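Steinbach loue des bras, mais d'abord virtuels
Temps de lecture : 2 min
Imprimer | Envoyer par e-mail

Gaétan Wong vend des robots qui ne peuvent pas vous pincer les doigts. Son produit, Gralen, est un simulateur par abonnement : on y répète la manutention d'épicerie avant d'acheter le moindre bras.
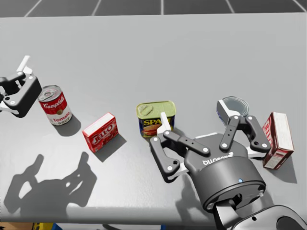 « Les clients arrivent avec un devis de matériel et une foi touchante, raconte-t-il. Je leur propose de se tromper chez nous, c'est moins cher. » L'abonnement coûte 600 euros par mois, soupe à la tomate et SPAM compris. Les boîtes sont virtuelles, on ne rembourse pas le déjeuner.

Zuleica Brandão, qui prépare des commandes pour Jimitz, a testé la version d'octobre. Sa première tâche, ranger cinq articles avec deux bras, lui a pris 37 essais. « J'ai mis la gélatine par terre plus souvent qu'un enfant de deux ans. Mais je n'ai rien eu à ramasser. »

Elle apprécie les pinces, livrées en plusieurs modèles, et beaucoup moins le manuel. « Il y a un chapitre entier sur les ombres. Le frottement, lui, a droit à une demi-page. » Wong encaisse : « Les ombres, c'est moi qui les ai faites. J'en étais content. »

Reste le passage au réel. Gralen exporte les trajectoires, pas les garanties. « Une vraie boîte est cabossée, collante, mal rangée, admet Wong. On ajoute des bosses dans la prochaine version. » Le collant attendra, il est au devis.

Contact | © Biro, tous droits réservés | Haut de page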